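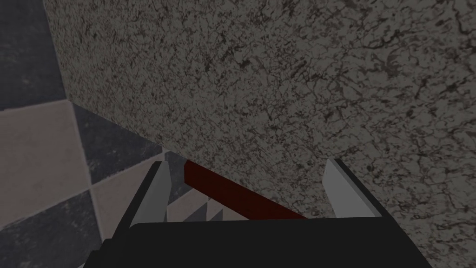

Day 3 of choosing a benchtop. Zornley Stone has 18 greys. I've been shown Aston twice under different names.

Sirkka Pitkänen at the showroom says grey is "very forgiving". Good, it'll need to be – the quote has a colour all its own.
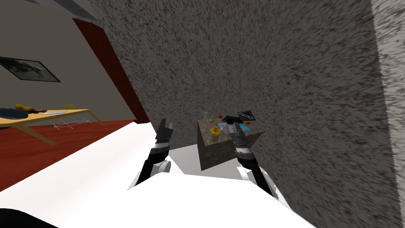
Speckle, at wall scale.

Went to Ivano for a second opinion. They want $300 to measure the kitchen. I own a tape measure. Apparently mine doesn't count.

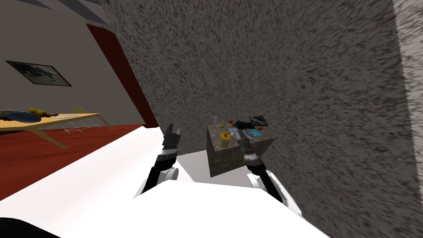
Mum's still voting for laminate. She's had hers since I was in nappies and it cost her $93 – a figure she brings up every time I say "splashback".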